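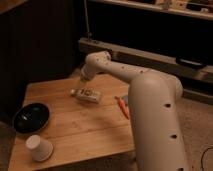
Chapter 6
Who Says It's Unspoiled? Reading Claims About Places to Visit

Words to know: carrying capacity, day visitor, shoulder season, leakage, bed night, repeat rate

Travel writing has a favorite word, and the word is "unspoiled." It shows up in brochures, on ferry timetables, in the reviews people leave after a long weekend, and on the signs at the edge of towns that have four gift shops and a paid parking lot. Chapter 5 looked at how visitors choose where to go. This chapter looks at what they are told before they choose, and how much of it holds up when you check.

We will use one place throughout. Jarside is a harbor town of 900 year-round residents at the end of a long causeway. It has one grocery store, a clinic open in the mornings, and a beach that faces the wrong way for sunsets, whatever the postcards show. Two companies bring most of its visitors. Drisier runs coach tours from the mainland. Namus rents rooms and small houses through its website. Both describe Jarside as quiet. Both would like more people to come and see how quiet it is.

6.1 The trouble with "quiet"

Quiet compared with what? A claim like this can't be tested until somebody fills in the other half. In April, in the early morning, you can walk the length of the harbor wall and meet a dog. In midsummer, at noon, four Drisier coaches unload at once, and 170 people want a restroom. The same brochure is used in both seasons.

The usual defense is that a brochure gives an impression and no sensible reader takes it as a measurement. Perhaps so. But the impression is what the customer pays for, and the company picked it with care. When you read a claim about a place, ask what month the writer was there, what time of day, and who paid for lunch.

Writers who visit in the shoulder season (the weeks just before and just after the busy one) have a special problem. They get the low prices and the empty benches, then publish in time for readers to book the high season. The writer has told the truth, and the reader will have a different trip.

6.2 Counting visitors

You might hope that numbers would settle things. They help, if you know what is being counted. Jarside keeps three kinds of visitor figures, and they don't agree.

The first is the causeway count. A rubber strip across the road records axles. It can't tell a coach from a bread truck with any great skill, and it counts residents driving home from the dentist. The town uses this figure when it asks the county for road money.

The second is the bed night. One person sleeping in one rented bed for one night makes one bed night. Namus reports these to the town each quarter. The figure leaves out anybody sleeping in a van, on a boat, or on a cousin's couch, and it leaves out every day visitor.

The third is the parking receipt. It's the most careful of the three and probably the least useful, as half the drivers have learned to leave their cars by the church.

Add the three together and you get nonsense. Use only one and you get an argument. Most published reports use one and don't say which.

6.3 Where the money goes

"Tourism supports local families" is another claim that deserves a slow second look. Some of the money certainly stays. A visitor who buys a crab sandwich from a stand on the wharf has paid somebody in Jarside. But a visitor who books a house through Namus pays a fee that leaves town at once, and often the rent leaves too, since many of the houses belong to people who live elsewhere. Economists call this leakage.

The Pramanik survey, which we return to in section 6.5, asked day visitors what they had spent in town. The middle answer was 21 dollars. Supporters of the coach tours thought this was good news. Opponents thought it was proof of a nuisance. Before you join either side, notice that the survey was handed out at the coach stop, at the end of the day, to people who were tired and guessing. Only 40 forms came back. Nothing is wrong with a small survey as long as it is treated like one. This one has been quoted at every town meeting since.

6.4 What this chapter will and won't do

You won't find a rule here for deciding whether a place has "too many" visitors. Such rules exist, usually under the name carrying capacity, and section 6.6 explains how they are worked out. They borrow their confidence from the study of grazing land, where the cows don't write reviews and the grass doesn't own a café. Treat them with some suspicion.

By the end of the chapter you should be able to take a sentence from a travel article, mark the parts that could be checked, and say what record you would need in order to check them. You should also be able to say when no such record exists, a common result and a perfectly good answer.

Before you read on

Find a short piece of travel writing about a town you know well, your own if possible. Underline every word that compares the town with some other place or time without saying so. "Still" is a good one to start with, as in "fishermen still mend their nets." Keep the page. You will need it for the exercise at the end of section 6.5.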